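Cuando la mano no suelta: la avería que detuvo las pruebas de traslado asistido de Morkard

Una orden de apertura que no se ejecutó obligó a revisar el programa de manipulación de sillas de ruedas en la sala de ensayos de Wutden. El informe técnico, cerrado el 2 de febrero, atribuye el fallo a la coordinación entre las dos manos y propone cambios que afectan tanto al robot como al personal que trabaja a su lado.

El suceso duró 12 segundos. En ese intervalo, el robot bimanual que la empresa Morkard ensaya para el movimiento de equipos en planta hospitalaria mantuvo cerrada la mano izquierda sobre la empuñadura de una silla de ruedas, mientras la derecha, que había recibido la misma orden de liberación, se abría y comenzaba a retirarse. La silla giró sobre una de sus ruedas traseras y golpeó el lateral de una cama. No había ninguna persona sentada en ella. Una operaria situada dentro de la zona de trabajo retrocedió a tiempo y no sufrió lesiones.

La empresa clasificó el hecho como incidente sin daños personales, suspendió los ensayos con carga y encargó un análisis a su departamento de seguridad funcional, que dirige el ingeniero Pascal Nolte. El documento resultante, al que ha tenido acceso esta revista, describe una cadena de circunstancias de apariencia menor y merece atención por lo que revela acerca de una tarea que muchos hospitales consideran ya apta para la automatización.

Una tarea menos sencilla de lo que parece

El programa Aluris se puso en marcha con un objetivo limitado: que un robot pudiera recoger una silla de ruedas desocupada, conducirla hasta el punto solicitado y dejarla en posición estable junto a la cama. El traslado de pacientes quedó expresamente excluido de esta fase. Según la documentación interna, la elección obedecía al tiempo que el personal auxiliar dedica a buscar y recolocar material rodante a lo largo de un turno.

La silla manual plegable plantea, sin embargo, dificultades propias. Carece de motor y de sensores, su estructura cede ligeramente cuando se la sujeta por un solo lado y sus ruedas delanteras se orientan según el último movimiento realizado. Quien la empuja corrige esas desviaciones sin pensarlo, con pequeñas diferencias de fuerza entre una mano y otra. El robot debe medirlas y compensarlas de manera continua.

Para ello, Morkard recurrió a un esquema en el que ambos brazos comparten la trayectoria de la silla, pero cada mano gestiona su propio agarre. El controlador de las manos, denominado Han en la documentación del proyecto, recibe la orden de cerrar o abrir y devuelve una confirmación cuando los dedos alcanzan la posición prevista. Ahí se encontraba el punto débil.

Las pruebas se desarrollan en una sala acondicionada como habitación hospitalaria, con suelo de baldosa clara. El robot se coloca detrás de la silla desplegada y toma con cada mano una de las empuñaduras, a corta distancia de la barandilla blanca de la cama. En esa configuración, un giro imprevisto dispone de muy poco espacio antes de encontrar un obstáculo.

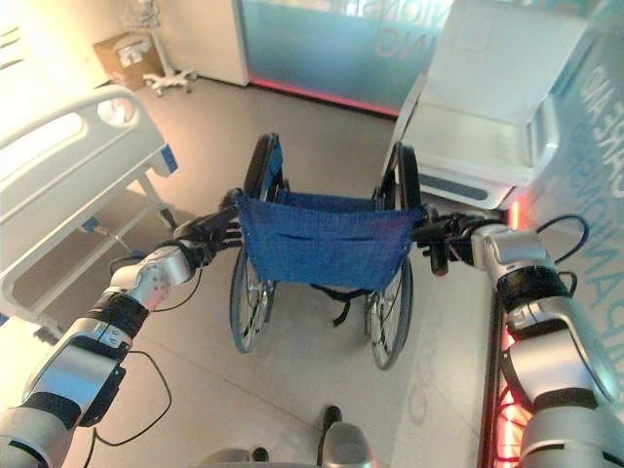
Reconstrucción del fallo

El registro del sistema permitió ordenar los hechos con precisión. La secuencia de aparcamiento concluyó sin anomalías y el controlador Han emitió la orden de apertura simultánea. La mano derecha la ejecutó. En la izquierda, uno de los dedos encontró una resistencia superior al umbral programado y el accionamiento entró en modo de protección, un estado pensado para evitar que el motor se dañe cuando un dedo queda bloqueado.

El modo de protección cumplió su función, pero lo hizo manteniendo el agarre. La señal que debía comunicar esa circunstancia al planificador de movimiento llegó con un retraso de 304 milisegundos. Entretanto, el planificador había dado por válida la confirmación de la mano derecha y había iniciado la retirada de ambos brazos. El brazo izquierdo se desplazó, por tanto, con la silla todavía sujeta.

«El sistema preguntaba si se había completado la apertura y aceptaba la primera respuesta afirmativa», explica Nolte. «La lógica procedía de una versión anterior, concebida para manipular objetos con una sola mano. Se trasladó al programa bimanual y las revisiones no detectaron que la condición había dejado de ser suficiente».

El informe examina también el origen de la resistencia. La inspección posterior halló en la empuñadura izquierda un desgaste del recubrimiento que aumentaba la adherencia en la cara interior. La silla había entrado en el ensayo procedente de un lote de uso general, sin una comprobación específica de ese elemento. Los autores del análisis descartan que el desgaste pueda considerarse causa principal: en un hospital, señalan, las empuñaduras gastadas son una condición ordinaria de servicio y el robot debe admitirlas.

La parada de emergencia

Un segundo aspecto ocupa buena parte de las conclusiones. La operaria accionó la parada de emergencia y el robot se detuvo conforme a lo previsto. Al quedar inmovilizado, no obstante, conservó el agarre sobre la silla, que permaneció atravesada entre la cama y el brazo. La liberación manual exigía una herramienta guardada fuera de la zona de trabajo.

La conservación del agarre tras una parada responde a un criterio razonable en otros contextos. Una mano que se abre al perder la energía puede dejar caer una carga sobre una persona. En el caso de un objeto con ruedas apoyado en el suelo, la ponderación es distinta: mantenerlo sujeto puede impedir el paso hacia la cama o retener a alguien contra ella. El análisis de riesgos de Aluris aplicaba una única respuesta a todos los objetos y no distinguía entre ambas situaciones.

Nolte admite que la cuestión se había planteado en las primeras reuniones de diseño. «Se anotó como asunto pendiente y se pospuso hasta disponer de más horas de ensayo. El criterio debía haberse fijado antes de acumular esas horas, y así consta en el informe».

Hasta la fecha del incidente, ocurrido en enero, el programa había completado 1563 maniobras de agarre y liberación. El dato figuraba en las presentaciones internas como indicador de madurez. El equipo de seguridad lo relativiza: casi todas se habían realizado con las mismas sillas, en buen estado y con un recorrido idéntico, de modo que el número reflejaba la repetición de una maniobra conocida y aportaba poca información acerca de las variaciones que cabe esperar en una planta.

Medidas adoptadas

La primera corrección afecta a la lógica de retirada. Los brazos no pueden iniciar ningún desplazamiento mientras falte la confirmación independiente de las dos manos. Si una de ellas no responde en el plazo establecido, la otra vuelve a cerrarse con fuerza reducida y el robot permanece quieto – una solución que prolonga la maniobra, pero evita que la silla quede sujeta por un solo lado.

La segunda incorpora una comprobación física. Antes de apartarse, cada mano efectúa un movimiento corto y lento y el sistema vigila si la fuerza medida en la muñeca corresponde a una mano vacía. La confirmación de posición de los dedos deja así de ser la única prueba de que el objeto se ha soltado.

En tercer lugar, se ha separado la respuesta ante una parada según el tipo de carga. Para los objetos rodantes apoyados en el suelo, la mano pasa a un estado de sujeción blanda que permite a una persona abrir los dedos sin herramientas. El cambio requirió modificar el accionamiento y volver a evaluar los casos en los que la silla se encuentra sobre una pendiente. Por el momento, Morkard ha excluido las rampas del ámbito de uso.

Las restantes medidas son de organización. La zona de trabajo se ha ampliado en el lado de la cama, la persona que supervisa el ensayo ocupa una posición fija fuera del radio de giro y las sillas se someten a una revisión de empuñaduras y frenos. El propósito de esta última no consiste en retirar las unidades gastadas, sino en registrar su estado e incluirlas de manera deliberada en el plan de pruebas.

El plan contempla 300 maniobras con defectos provocados antes de autorizar el regreso a los ensayos con carga. Entre ellos figuran empuñaduras adherentes, ruedas parcialmente frenadas, cables de comunicación desconectados y confirmaciones falsas enviadas de forma intencionada al planificador. Cada resultado anómalo reinicia la serie correspondiente.

Lo que queda por resolver

Persisten algunas cuestiones sobre las que el informe evita pronunciarse. La más relevante se refiere a la convivencia con personal no especializado. En Wutden, quienes comparten espacio con el robot conocen su comportamiento y han recibido formación. En una planta en funcionamiento pueden acercarse familiares, pacientes desorientados o trabajadores de otro servicio, y es previsible que alguien intente apartar la silla con sus propias manos mientras el robot todavía la sostiene.

El departamento de Nolte ha propuesto estudiar ese supuesto de manera separada, con participación del personal de enfermería desde la definición de los ensayos. La dirección de Morkard ha aceptado la propuesta, aunque no ha comunicado un calendario. Tampoco ha decidido si el robot deberá advertir mediante una señal sonora de que conserva el agarre, una opción que los responsables de las plantas consultadas recibieron con reservas por el ruido que añadiría durante la noche.

Queda pendiente, además, la revisión de los componentes de programación heredados. El equipo ha localizado otras dos funciones procedentes del sistema de una sola mano, ambas relacionadas con el cierre de los dedos. Ninguna intervino en el incidente. Las dos permanecen desactivadas hasta que concluya su análisis, y las maniobras de aparcamiento se realizan entretanto a velocidad reducida y con la silla vacía.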